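Bench notes, Fivutmont, 27 Jan 2026
Table clearing, setup B

OK, so the December question is back on the whiteboard: can the two-arm rig do the dishes yet? I said "sort of" at the last meeting and got laughed at, so I spent the afternoon on table clearing and I'm writing it up while I still remember it. The job is the usual one. Tableware off the teal tray and into the gray rack, trash into the clear bin, rice stays in the black tray (hah). I kept the Groltow controller build from before the holidays and didn't touch the gains, because last time I touched the gains I lost two days.

Right arm did most of the work. It's the one I trust near the rice. Left arm was supposed to handle the rack side. 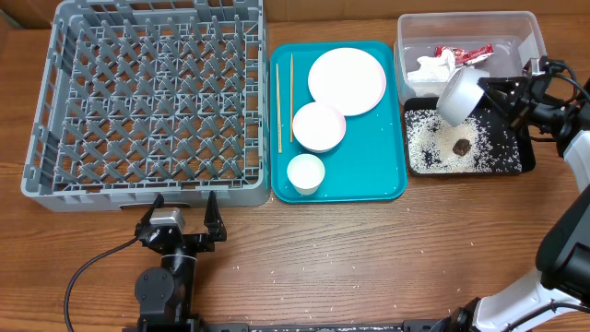 Could you leave a rig like this alone with a sink full of dishes tonight?
Not with ours. It can pick up one thing at a time if somebody has laid things out within reach, and a person still has to stay close by to stop it when a grasp goes bad.

Wrist camera notes. I went back through the clips from run 824, which is the one I'd been complaining about in the group thread. My theory was that the depth estimate falls apart near anything see-through, and I still mostly believe it. The clear bin is a pain! The planner treats the rim as if it weren't there and aims straight through, then the Venckus safety layer steps in and everything freezes for a bit. The pad fingers also block a lot more of the view than I'd budgeted for when we swapped them in.
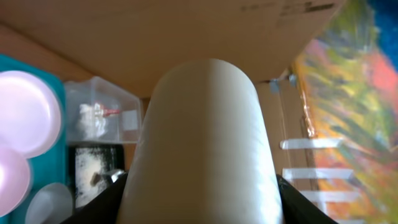 I tried the old trick of feeding in the overhead view only for the approach and switching to the wrist for the last few inches. Better, I think. The approach looked calmer to me, but I changed the speed limit at the same time (I know, I know), so don't quote me on it. I'd like to redo it with the speed left alone.

Then the rice. Whoever suggested uncooked rice as our "realistic mess" has a mean streak, and I'm fairly sure it was me. A grain is tiny, it rolls, and the fingers have no business trying to pinch one. Loose grains end up on the teal tray and all over the wood, and the current skill list has no entry at all for wiping. A kid with a damp sponge would be done before our planner finished its first plan.

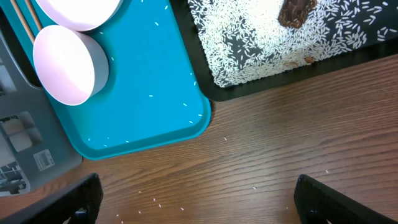 Cups and bowls

Cups are okay. I can ask for a cup and usually get a sane grasp. Bowls that overlap a plate are where it gets ugly: the segmentation merges them into one blob, and the grasp lands on whichever rim it likes. Chopsticks I'm skipping for now. They lie flat, and the fingertips hit the tray before they close. The Trullitz people apparently nudge flat things against an edge first, then lift. Worth stealing.

Soft trash is the nice surprise. A crumpled thing has no wrong side, so almost any pinch holds, and the drop doesn't need to be neat. If a visitor wants to see something work, show them that and nothing else.

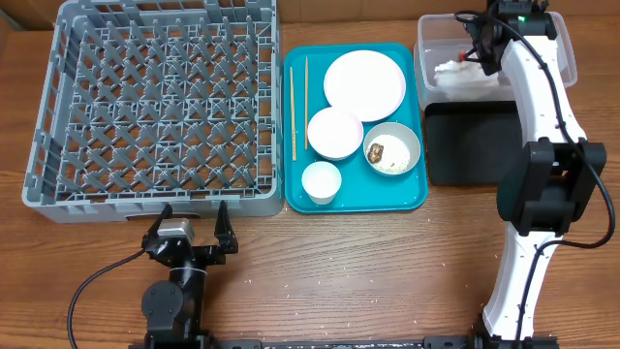 To do

Redo the camera switch at the old speed, 7 runs each way.
Put frosted tape on the bin rim and see if the planner stops ignoring it.
Try the nudge-then-lift idea on the chopsticks, slowly.
Write some kind of sweep skill, or borrow one.
Vacuum. Rice gets under the base rail and I can hear it crunch.

My answer for the whiteboard is still "sort of". I'd say it could load a rack if the table was set up for it, and it can't clean up after a real dinner.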